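4. Setting up stock counts

Memden can track stock for each item you sell. It only knows what you tell it, so treat the number on the screen as a claim and check it against the shelf.

1. Open Items and choose the item you want to track.
2. Turn on Track Stock. The switch is off for every new item, including items you copy from one that had it on.
3. Type the opening count. Count by hand. The figure on a supplier's invoice is what they say they sent.
4. Set the low stock alert. The default is 80, a strange number for a small counter. Change it or you will get alerts all day and stop reading them.
5. Tap Save and wait for the check mark. Leaving the page early drops the change without a warning.

Note: The basic plan holds 500 items. Each size or flavor uses up one of those, so a short price list can fill the plan faster than the sales page suggests.
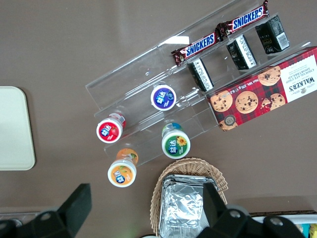
Importing a list

1. Go to Items > Import and download the blank sheet.
2. Fill in name, price and count. Leave the ID column alone.
3. Upload the sheet. The limit is 1000 rows, and the header counts as one of them.
4. Read the error report, even when the banner says "Import complete." That message means the file was read. Skipped rows are listed only in the report.

Caution: A second import replaces your counts. It does not add to them. Export a copy first.

Auto Reorder

We suggest leaving this off for the first 60 days. It guesses from past sales, and a new shop has none worth guessing from. If you do turn it on, set Approve Before Sending to Yes and look over the Sunday order yourself.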